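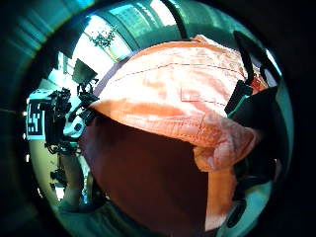 Styliani Lambrakis wonders, further up the page, whether demonstrations collected by hand can ever teach a policy to deal with cloth, and I've been chewing on that since I read it over my tea.

My own feeling is yes, but with more patience than most of us start out with. We did 70 garment demonstrations in December with the handheld grippers and trained on the lot, and the policy learned to go for a corner very nicely indeed. What it didn't learn was what to do once the rest of the thing had bunched up, and with clothes the rest of the thing always bunches up, bless it.

wekik_fan
Lovely to see someone working on garments and not another block stack! Can I ask how many different garments were in your 70? I had a similar result and it came down to using the same few shirts over and over. Once I'd raided the charity shop (my spare room is still full of cardigans) the second grasp got noticeably better.

tanulov
Four, I'm a little ashamed to say. So you may well have a point there.

Plavex
I'm going to disagree, in a friendly way. I don't think variety is the main trouble. We went up to 2000 demonstrations with all sorts of fabric and the second grasp was still the weak spot. What helped us was keeping the recoveries in. Our people used to throw away any take where they fumbled, which seemed tidy at the time, and so the policy had never once been shown how to get out of a muddle. We put 23 fumbled ones back and saw a bigger change than from the last few hundred clean ones.

wekik_fan
But did you retrain from scratch both times? If you only fine-tuned on the fumbles at the end I'd expect them to count for more than their share, and then it isn't quite a fair comparison, is it?

Plavex
Fine-tuned, yes. Fair cop. I'd still bet on it, but I'll run it properly before I go on about it any more.

ionescu
Can I put in a word for the wrist view? A pale garment under a bright lamp goes nearly white on top, and the seams and stitching you'd hope the model would use get very faint. I turned my lamp to the wall and had a better time of it, though I changed the exposure that same evening, so please don't quote me.

tanulov
I'll try the lamp first, as it costs nothing, and then go through the takes I threw out. I kept them all on an old drive, thank goodness. Styliani, if you're still reading, would you be willing to share how you mark where a fumble starts? I've had three goes at it and no two of them agree.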